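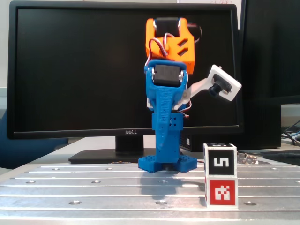
Too slow on the approach, the voice on the call told me, and I was stopping dead before every grasp. Somebody from the Steinbach end had been going through my recordings over lunch. According to them the policy learns the stop too, so what I get back is an arm that hovers and thinks. They wanted me to keep moving, even if I missed.

I wrote that on a sticky note and went back to it. Evening now, so I'll put down where things stand.

We are at 286 usable demonstrations for the cube stacking. The plan for Prostdale says 563 before we train again. I did 40 today and will probably throw out a few of them. In two I knocked the lower cube with the upper one and kept going, which I was told is fine if the recovery is clean. Mine was not clean.

Moving the arm by hand went better in the morning than driving it remotely in the afternoon. By hand I can feel when a joint is near its limit. With the remote there is a small lag and I start correcting for something that has already happened. The trouble with guiding by hand is that my fingers get into the camera view, and then the recording is no good for training on images. So remote it is, for most of them.

I changed one thing after the call. I start the next motion before the last one has fully settled, and I look at the markers on the cubes and not at the arm. It felt sloppy. The replays looked smoother, though — fewer of those little flat spots in the joint plots.

Session 928 is mislabeled. I typed "stack" when it was an unstack. Fix that first thing.

Usau wants the file format changed again, to match what Senix uses. I said I would look at it in December. The converter script we have drops the gripper channel if the episode is under two seconds, and I don't want to find out what else it drops.

Shoulders sore. Raise the chair tomorrow, and do the remote ones early, before the coffee wears off.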